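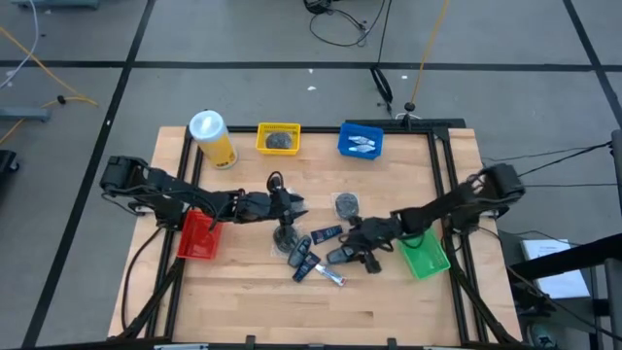

Chapter 2
Sorting Small Goods
Hanan Mahasneh and Birger Blomqvist

Start with a table and a pile. Most storeroom work starts there, whatever the store sells. Packets, bottles, scrubbers, things in clear plastic that look alike until you pick them up. In Chapter 1 you learned to receive goods and check them against the order. Now they have to go somewhere.

The table at the head of this chapter is partway sorted. Four baskets, one color each – red, yellow, blue, green. Yellow has a dark round scrubber in it, blue has two small packaged items side by side. Red and green are empty. The middle of the table still holds the loose goods, and one of them is a scrubber sealed in clear plastic, much like the one in the yellow basket. Same basket, then? Depends on the rule. Write the rule down before you touch anything.

Three kinds of rule come up in this chapter:

By use. Cleaning things together, whatever their shape or wrapper.
By shape. Flat packets, long thin items, round items. Quick to teach, poor for finding things later.
By destination. Shelf, back stock, return to supplier. The rule used at Kassab, the housewares store we follow through to Chapter 6.

Kassab carries 400 small lines in a back room not much bigger then a garage. Shadi Daher ran the room for years on shape alone. It worked at 63 lines. By the March stock count it did not, and section 2.3 goes through what went wrong and how she re-sorted.

A word on tall items. Bottles rarely suit a shallow basket, so give them a spot of thier own at the back, standing up, label out.

Key terms: line, loose goods, holding basket, destination rule, remainder

Before you read on – empty one kitchen drawer onto a table. Pick a rule. Sort. Keep a note of every item that fit two baskets or none, you will need the list in section 2.2.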